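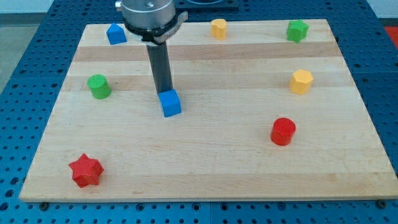

Flarkwood, the two-person toy workshop run by Bogdan Zalewska and Jolanta Kaczorowski, has spent the winter arguing about shapes, and in January the argument was settled. The new block set will have eight pieces in four colors, and no two of them that share a color will share a shape. The blue pair is a cube and a little five-sided house with a peaked roof, the green pair a cylinder and a star. Red also gets a cylinder and a star, and its star has six points, a matter on which both partners hold views. Yellow got a hexagon and an octagon, which Zalewska calls "the advanced course."

The octagon came close to being dropped. Kaczorowski argued that a small child would never tell it from the hexagon, and Zalewska replied that he had met adults with the same trouble and they were allowed to buy toys. A trial at the Cistine play center one Wednesday did little to help either side. The children ignored both yellow pieces for most of the morning and fought over the house.

"We could have sold them a box of houses," Kaczorowski said. "It would have been a shorter meeting."

The first run is 2000 sets, sold under the name Jilano. Stores will get them in the spring, packed in a plain carton with a folded sheet of suggestions that Zalewska wrote himself and expects to be chewed. The Domański toy store has asked for a display set by the register — glued down, after what happened to the last one.

A larger set is planned for later in the year. It may include an oval. Talks continue.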